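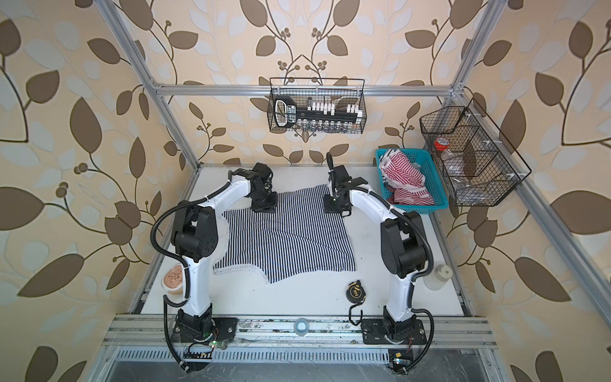 Gernico Textile Care: Gallery of the Folding Room

The folding room at Mofokeng House receives washed garments from the residents' laundry and prepares them for return. It was opened in May and is supervised by Siyabonga Kruger. This gallery records the garments, the furnishings and the method of work in use there.

Striped garments
Navy and white stripes are spread out on a white tabletop before folding. Fine vertical stripes help staff to keep each fold parallel to the side of the garment.

Baskets
Small items are held in a turquoise plastic basket with slotted sides, kept at the corner of the table. The bundle in it is red-and-white striped clothing. A black wire mesh basket hangs at the back.

Wall covering
The leaf and berry pattern, in brown and pale grey-white on cream, was selected from the Troteo range when the room was refurbished.

Method of work
Garments are laid flat, smoothed from the centre outwards and folded lengthwise before the hem is brought up to the collar. Knitted items are folded once only. The room handles 420 garments in an ordinary week, and nearly 848 when bed linen is included.

Visits to the folding room may be arranged in writing through the Jondomau office. Parties are limited to 12 persons.

Contact | Copyright Gernico Textile Care | Back to top

This website uses cookies. By continuing to browse, you accept our cookie policy.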